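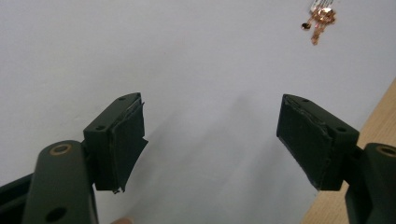

Trotance hand-held gripper, fingers open, with the keys on the wall behind.

Trotance hand-held gripper: review after a summer of recording

Reviewed by Kendra Desjardins

The Trotance is a gripper you hold in your hand. It has two fingers that close when you squeeze the trigger, and a camera behind them that records what the fingers do. You carry out an ordinary job with it, such as picking up a cup or hanging something on a hook, and the recording becomes one example for a robot arm to learn from. It is sold by Jirkuvwood as a kit with the gripper, a charging lead, a calibration card, spare pads and a year of the Pulley software.

We bought two in the spring. There are four of us at Robichaud who record with them, and by the end of August we had kept 1,217 examples. Most were small household jobs: keys, mugs, drawers, folded cloths, light switches. I did more of the recording than anybody else, so my opinions on comfort are based on my own hand, which is on the small side.

Putting it together

The kit comes part built. You fit the fingers to the arms, stick on the pads, clip in the camera and run the calibration. The instructions are eight pages and mostly good. The step for setting finger alignment is poor. It shows the left finger in one drawing and the right in the next, without saying that the two need to be tightened a little at a time in turn. Our first one closed crooked until Réjean Bouchard took it apart and did it again.

Allow an evening for the first and an hour for the second. You will need your own small screwdriver. The one in the box is too short to get past the arms.

Build

The body and fingers are moulded plastic, dark green on ours, with a slight shine. The arms are thick where they need to be, and the holes near the top of each are ringed with brass-coloured bushings. I was expecting the joints to loosen with this much use and they haven't. Both of ours still open and close smoothly, and the two fingers meet where they should.

One was dropped from table height on to a tiled floor. It landed on the end of the left finger, got a scuff and carried on working. We had to calibrate it again afterwards.

The pads are the weak point. They are black, a bit soft, and they grip well when new. After some weeks the edges start to lift. You can see it in the photo at the top, where the lower corner of the left pad has curled out into a flap and the upper edge has creased. The right one is tidier, though its top edge is not perfect either. A lifted corner matters more than you might think, as it can catch on thin things, and it also shows up in every recording. If you swap the pads halfway through a set of examples, the fingers look different in the first half and the second.

Jirkuvwood sells replacement pads in packs. I would order a pack with the kit and change both sides together at the start of each new job.

In use

The grip is comfortable for short spells. The trigger is light for the first half of its travel and stiffer after that, and it is the stiff part you use for holding anything heavy. After 50 examples in a row my forefinger ached. We now change over at that point, and whoever has just finished does the labelling.

Getting the hang of it takes longer than you would expect. New people move too fast. They also tend to bend their wrist in ways the robot arm can't copy, and those recordings are no use however well the job was done. Poonam Sandhu recorded 100 examples of taking keys off a hook on her first Monday with us, and when we played them back on the arm, 67 were good enough to keep. Her second lot was much better. She had slowed down and was stopping for a moment before each grasp.

Keys turned out to be a good test for the gripper. They are small and shiny, they swing if you touch them, and the blade of the key hangs at a different angle each time. The fingers open wide, so getting them either side of the bunch is easy. Closing on the one key you want without pushing the rest aside is harder. The tips are broad and square and I would like a narrower pair as an option. For mugs, cloths and drawer handles the standard ones are fine.

Fingertips are something to watch. If you shift your hand forward for a better hold, the end of a finger can creep into the bottom of the picture. A small amount does no harm in our experience, but I would rather the handle had a ridge to stop you.

Camera and light

The view is close and wide. Both fingers are always in it, and that is what you want, as the learning system has to see how far open they are. Detail on plain surfaces is soft and bright metal tends to blur a little when it is further off. In a dim room it gets noticeably worse. We put a lamp to one side and stopped working after five o'clock, when the light from the window changed too much from one example to the next.

Plain walls can be a nuisance. The tracking works out where the gripper is by following marks in the room, and a bare pale wall gives it very little to follow. We lost tracking several times in one corner before Rongrong Xia suggested angling ourselves so that part of the desk stayed in view. That cured most of it. The manual mentions this in one line on the last page and it ought to be much nearer the front.

Battery life is a full morning with breaks. It charges over lunch.

The Pulley software

Pulley takes the recordings off the gripper, lines up the video with the finger position and lets you mark where each example starts and ends. It does this well. The playback screen is clear, and you can throw out a bad example with one key.

I have two complaints. The first is that renaming a set of examples breaks the link to its calibration, and you have to point it at the right file by hand. The second is that there is no way to add a note to a single example. If I know that one was recorded with the lamp off, I want to write that down next to it. Jaxon Lapointe keeps a spreadsheet for us instead, and it gets out of step.

Export was quick and the files opened in our own training code without any changes. We did lose one afternoon's work when the laptop ran out of disc space during a transfer. Pulley gave no warning. It does keep the originals on the gripper until you clear them – but I had already cleared them.

Support

I wrote to Jirkuvwood twice. The question about alignment was answered the next morning with a short video, and it was better than the printed instructions. The one about notes in Pulley got a polite reply saying it had been passed on.

Who should buy one

It suits a small team that wants a lot of examples of hand-sized jobs and already has an arm to play them back on. It is far quicker than steering the arm itself, and you can take it into a real kitchen or hallway without moving anything heavy. If your work is mostly very small or very thin objects, try to borrow one first and see how you get on with the broad fingertips.

We are keeping both of ours and have a third on order, along with four packs of pads.

Good: solid joints, wide opening, clear playback, files that open easily

Less good: pads that lift at the edges, stiff second half of the trigger, poor alignment instructions, no notes in Pulley

Score: four out of five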